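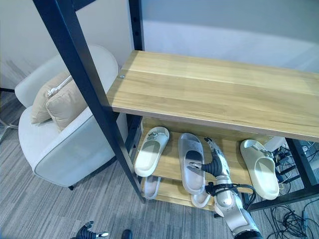 Which shelf do people use for the shoes they wear most often?

In the homes we studied, it was usually the shelf a person could reach without crouching, even when a lower shelf was empty.

4.2 Open storage for shoes and cups

This section covers the two kinds of open storage that came up most in the Dreramthorpe interviews: shelves for slip-on shoes and small racks for cups. Closed cabinets are treated in Section 4.3. We visited 60 households and logged 700 items kept on open storage. Of these, 578 were in the same place at the second visit, which took place in August. An item was counted as being in the same place if it was on the same shelf or rack, whatever its position there.

Slide sandals gave us the most trouble in coding. They have no laces and are easy to kick off, so a pair often ends up with one shoe on one shelf and the other beneath it. We first coded such pairs as misplaced. After talking with residents, Karimi and Paisan changed the code to "stacked pair," because several people said they stored them like that on purpose to save width. Toe direction was coded separately. Shoes with their toes toward the back were read as put away by hand, and shoes with their toes out or sideways were left uncoded. We are less sure of this second rule and did not use it in the main comparison.

Cups behaved differently. A cup that had its own rack tended to go back to it, but its spot on the rack changed from one visit to the next. Pegs made little difference to this. Residents with peg racks told us they hung cups when the rack was full and stood them on the base the rest of the time. Small racks were also moved more than we expected, and we recorded them on counters, on window ledges and on the floor. For this reason a rack was logged as an item in its own right, and the cups on it were logged against the rack and not against the room.
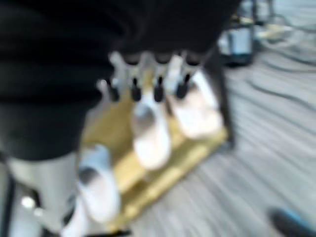 Figure 4. White cups on a light-colored wooden rack standing on the floor, with a row of black-tipped pegs at the back.

Two coders, Khunthong and Nilsuwan, worked through the full log separately. Most of their disagreements were over cups at the end of a rack, where one coder wrote "on rack" and the other "beside rack." These were settled by asking whether the base of the cup was fully supported. Shoe entries needed fewer corrections once the stacked pair code was in use.

We did not record who in the household put an item away, so the results say nothing about differences between family members. Homes with a shoe cabinet near the door and no open shelf were left out of the shoe counts but kept in the cup counts.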